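Trellell Bench Mat, green

I've had one of these on my own bench since October, and I'm a bit in love with it! It's a thick woven cloth mat with a grippy back, so screws stay where you drop them (mostly), and it doesn't slide off when you lean on it.
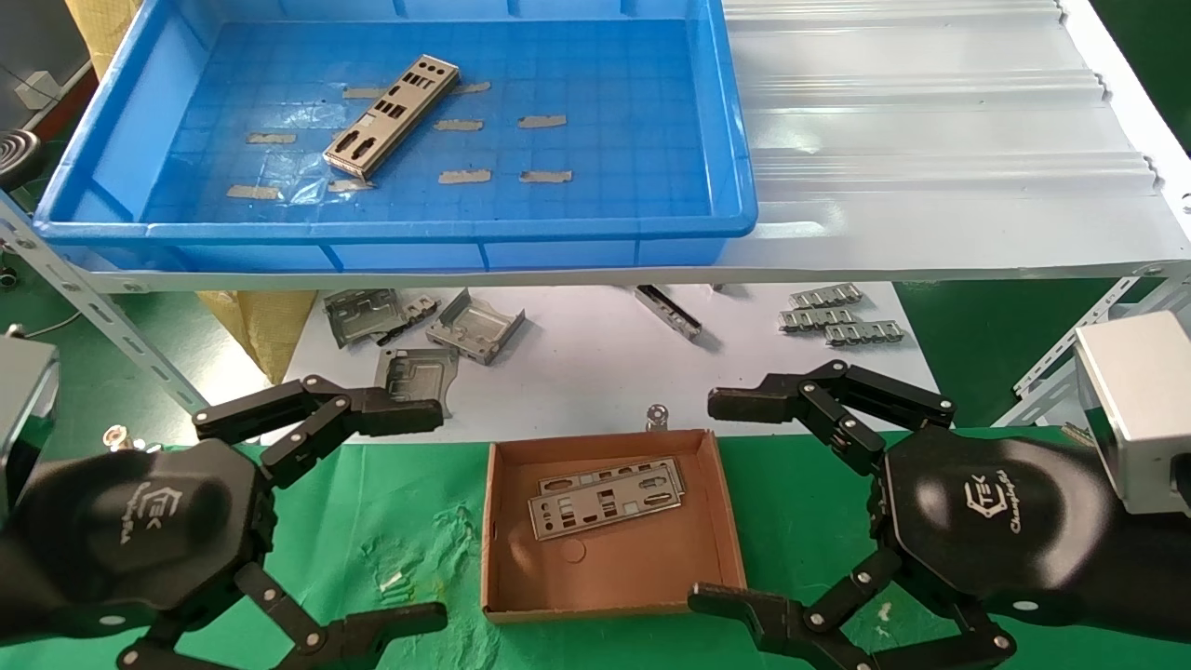
Stadside Repair Club: Tools & Benches

We get ours from Claner in the 98 cm width, order code 794, and members pay $27. Want it longer? Ask at the desk and I'll cut you a piece from the big roll, up to 412 cm, which is plenty even for the folks with a garage to fill.

Washing is easy. Cold water, mild soap, hang it over a rail – please don't tumble dry it, I ruined my first one that way and it came out like a potato chip.
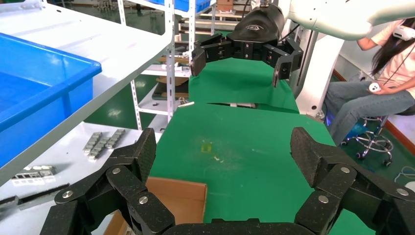
If you solder a lot, put the Yazıcı silicone pad on top, because cloth and hot tips don't mix. The pad is sold separately and we usually have a few behind the counter. Mats can come back within a month if they're still clean.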